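Small Parcel Packing Project: Progress Report to the Hutapea Fund
Reporting period: November to mid-March

This report covers the second part of the grant, which pays for the packing table, the boxes and the consumables used to send small orders from our members. The first part paid for shelving and was reported on separately. The packing table has been in use for the whole of the period.

Members bring in goods that are small and light, mostly single cartons and packets. Before the grant each member packed at home with whatever box was on hand. Goods now come to us loose and leave in a standard box with a hinged lid, bought flat from Jastus and folded at the table.
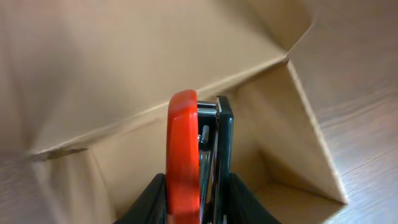 Prepared by Ayten Tekin, Packing and Dispatch
14 March 2026

1. Boxes

We ordered 1,000 boxes in the small size and 500 in the medium size. Both deliveries arrived complete. The small size is the one we use most. It folds from one piece, the lid stays attached along the back, and it needs no tape to hold its shape while it is being filled. We tape it only at closing.

The medium size has been slower to move. Volkan Tokgöz went through the order sheets with me and we agreed that most of what we put in the medium box would have fit in the small one with a little care. We will not reorder the medium size in the coming period. The stock we hold is stored flat and dry and will keep.

There was one problem with the first delivery of the small size. The fold lines had not been pressed deeply enough and the lids sprang back when opened. Jastus replaced the affected bundles without charge. The replacements fold as they should.

2. Work at the table
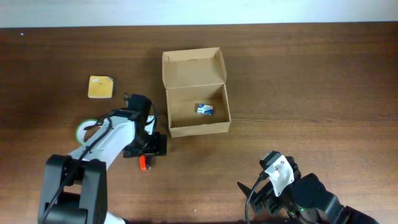 Our packing routine has changed since the last report. We used to fill several boxes side by side and close them all at the end, and twice an order went out with another customer's item in it. The rule at the table is now one open box at a time. The box goes in the middle with its lid folded up at the back, so the person packing can look straight down into it, and a single small carton on the bottom is easy to check against the order slip. Tape stays on the left side of the table. We have had no mixed orders since the rule came in.

Small cartons do move about in transit when they are packed alone. We tested three kinds of filler: shredded paper, folded kraft paper and a padded sleeve from Tarari. Folded kraft paper was the cheapest and the easiest to put in quickly. The padded sleeve held the goods best but costs more than the margin on most orders can carry. We have settled on kraft paper for general use and keep a short supply of sleeves for anything breakable.

3. Tape and labels

Tape use was higher than planned in the first weeks because people were taping the bottom of the box as well as the lid. The base of this box does not need it. A note to this effect is now pinned in the packing room and use has come down to the planned level.

Labels are printed through the Protard account. The account was set up in the wrong name and it took us until after the new year to have it corrected. During that time labels were written by hand. Two parcels came back as unreadable and were sent again at our cost.
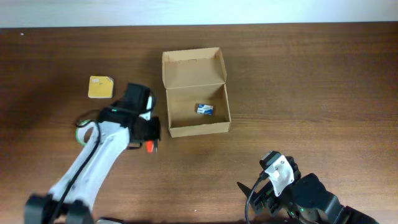
Open box on the packing table, lid up, with one small packet inside.

4. Spending

Spending on boxes is within budget. Spending on tape and filler is 5 percent over, for the reasons given in section 3 and because of the filler tests. We ask to cover this from the money set aside for medium boxes, which will not be needed. No change to the total is requested.

5. Next period

We plan to do the following before the final report:

Reorder small boxes from Jastus once the present stock is down to the last few bundles.
Train two more members to pack, so that the table can be open on a third afternoon each week.
Write up the packing steps on one sheet for new members.
Ask customers to tell us how their parcels arrived, using a short card placed in the box.

Invoices for the items in sections 1 and 3 are attached. Questions on the figures should go to Volkan Tokgöz, and questions on the packing work to me.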